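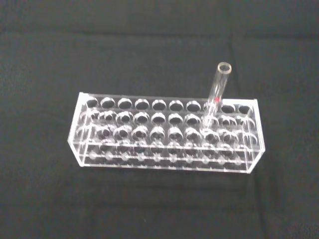 Hi all,

Replying to the question about hole localization on clear racks, with the numbers I promised. We've dropped depth for this entirely. Our depth data on colourless acrylic is mostly returns from whatever is behind it, and fitting a plane to the top plate from those points put us out by a full hole pitch more often than I'd like to admit. We now use the wrist camera in plain RGB over dark cloth. Each hole in the two rows of ten shows up as a dark oval with a bright rim, and we fit ellipses to the rims and then one homography to the whole grid. The lower shelf gives a second set of rings, so the fit has to reject anything that doesn't agree with the end panels. A tube already in the rack and leaning, like the one in the back row, is masked out before fitting.

On 1425 labelled views, the grid was assigned to the wrong tier in 29. Nearly all of those had a fold in the cloth running parallel to the front edge of the top plate. Ironing helped more than retraining did.

Mwanahawa Nzioka wrote:
> We tried the Clastusitz baseline on our acrylic racks and it
> locks onto the lower shelf about half the time. Does your
> version need a fixed overhead camera as well, or is the wrist
> view enough? Also, are you inserting with liquid in the tubes
> or only dry?

The wrist view is enough for the fit. We keep a second, wider camera for checking the approach and for labelling failures afterwards, but the controller never reads it. 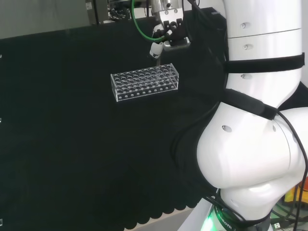

Fig. 1. Wide view of the cell, with the gripper over the rack.

As for liquid, both. The dry set came first, then 102 insertions with a small volume of clear liquid in the bottom. The meniscus is a bright ring much like a hole rim, so we had to add a check on the held tube's position before accepting any ellipse near it. With that in, three of the 102 missed the hole, all of them at the end of a row.
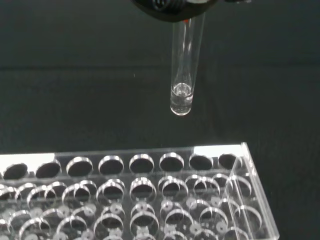

Fig. 2. Wrist view, tube held above the back row. Note the meniscus and the hole rims.

I haven't tried coloured or frosted racks. Dela Peña's group may have, and the Plostumwood set has a few. The fitting code is in the Steltska repository under the grid branch. It should be tidied up by December, but it runs as is.

Cheers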